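Robot learns to handle cloth in near darkness

A research group at Kernuritz has reported a method which lets a robot arm continue working with fabric when the lights are almost off. The system, called Fleltora, uses a small colour camera at the wrist and decides for each part of the view how much it can be trusted.

The group collected 3,759 short recordings in June, many of them with dark cloth, where a fold can be hard to separate from the shadow. Nine people took part in the recordings.
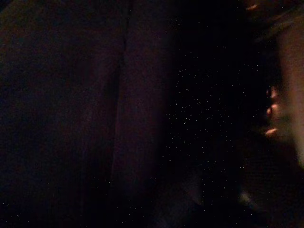 Marion Urquhart, who leads the project, said the usual solution is to brighten the picture by software, but this makes the sensor noise stronger as well. Fleltora was trained on the dim pictures as they are, and it learns to give less weight to areas where only noise is present.

In 400 trials the arm found and grasped a fold in 90 per cent of cases. The remaining failures were mostly with black material, said her colleague Faraji Khaemba.

The group will next test the method with grey and coloured towels at a hospital laundry centre in Clerkow, where the night shift works with reduced lighting.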